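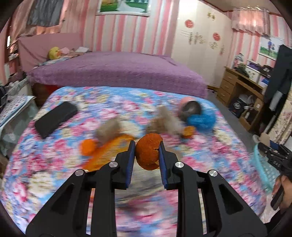
Clearing and Sorting a Bedroom Table
Household Guidance, Loltalthorpe Residents' Advice Service
Reviewed Nov 14, 2022

A table in a bedroom attracts whatever is carried upstairs. Fruit brought up for the evening, packets, cases, soft toys and small items without a settled home will gather on it within a few days, and the cloth beneath is seldom seen until the whole surface has to be cleared. The advice on this page is intended for households in which one room is used for sleeping, playing and storage together. It applies equally to a low chest or a blanket box used as a table.

Before you begin

Set aside half an hour. Have to hand two empty boxes, a damp cloth, a dry cloth and a bag for rubbish. Shoe boxes are quite large enough. Open the curtains fully, as small items are easily missed against a patterned cloth in poor light.

Do not move things from the table to the bed. The bed must be cleared again before anyone can sleep in it, and items placed there tend to return to the table unsorted. If no other surface is free, spread an old sheet on the floor and work from that.

Food first

Fruit should be removed before anything else. Mandarins, satsumas and oranges keep reasonably well in a cool room, but a bedroom with the heating on is too warm for them, and one soft fruit will spoil those it touches. Pick up each piece separately and turn it over. Look for damp patches, white or green bloom, and any place where the skin has split or sunk. Sound fruit may go back to the kitchen. Fruit that has gone soft on one side should be put with the food waste the same day.

Many households buy citrus by the net or the box in December. It is better to bring up only what will be eaten that evening, on a plate, and to take the plate down again at night. Peel should never be left on a cloth, as the oil in it marks cotton and is difficult to remove once dry.

Open packets of biscuits or sweets should be closed with a clip and returned to the kitchen cupboard. Fold down an unfinished packet tightly. Empty wrappers go directly into the rubbish bag and should be checked for crumbs as they are lifted.

Small round items

Balls, toy fruit and other round things present a particular difficulty in that they roll off as soon as their neighbours are moved. Deal with them before the larger pieces. Put them straight into the first box and do not line them up along the edge of the table. Where a household keeps both toy fruit and real fruit, the two should be kept in separate rooms, especially if there are children under three.

Small balls can be a choking hazard to young children. Any that are small enough to fit wholly into a child's mouth should be kept in a lidded container on a high shelf.

Soft toys

Shake each toy out of the window or over the bath before putting it away. Toys in daily use may sit at the head of the bed, where a row of two or three does no harm, but those that have not been asked for in some time are better stored. A clean pillowcase closed with ribbon makes a satisfactory bag and allows the air through. Plastic bags are not recommended for long storage, particularly in rooms with an outside wall.

Read the sewn label before washing. Most soft toys will take a cool wash inside a pillowcase, followed by drying flat. Pale plush shows marks sooner than dark and benefits from being washed separately. Toys with a battery compartment must be wiped by hand – the battery should be taken out first, and the compartment left open until the surrounding fabric is dry.

Cases and other long items

A long case laid across a table takes up far more room than its size suggests, and smaller things are soon pushed behind it. Stand such cases upright in a corner, or slide them under the bed with the handle or opening facing outwards. Before storing any case, open it and confirm what is inside. Empty cases kept for no particular purpose should be considered for disposal at the next clear-out.

Cases which hold spectacles, instruments or tools should be kept by the person who uses them and should not be treated as part of the general tidying.

The second box

Use the second box for items that belong elsewhere in the house. Carry it round once, at the end, and empty it completely. Anything still in it after the round has no proper place, and one must be decided upon before the box is put away.

The cloth

When the table is clear, lift the cloth by its corners, folding them towards the middle so that crumbs are held inside. Shake it outdoors. A brightly printed floral cloth hides light soiling very well, which is a reason to wash it by the calendar and without waiting for it to look dirty. Once a fortnight is sufficient for a table used daily.

Wash bright prints inside out and separately for the first 2 washes. Blue and magenta grounds may release some colour, and a white pillowcase in the same load is likely to suffer. Dry away from direct sun. If the cloth is wipe-clean, lay it flat and go over it with 200 ml of warm water to which a few drops of washing-up liquid have been added, then wipe again with plain water and dry thoroughly. Do not fold it while damp.

Wipe the table top itself before the cloth is replaced, paying attention to rounded corners, where dust collects under the hem. Allow the surface to dry fully. A cloth laid over a damp top can leave a bloom on varnish.

The bed beside the table

Where table and bed stand close together, the spread should be straightened after the table is finished and not before. Check the side nearest the table for crumbs and small items that may have fallen into the folds. Deep colours such as purple show lint clearly – a slightly damp rubber glove drawn along the fabric in one direction will lift most of it. Upholstered headboards may be brushed with a soft attachment on the vacuum cleaner, working from the top downwards. Clean cloths and clothing left crumpled on the bed should be folded and put away at the same time.

Keeping the surface clear

Allow no more than 6 items to remain on the table overnight, including any lamp. Households may set their own number, but it should be agreed by all who use the room. Five minutes each evening will generally be enough to keep to it.

A printed copy of this page may be requested from the Loltalthorpe office. Guidance on wardrobes and under-bed storage is issued separately.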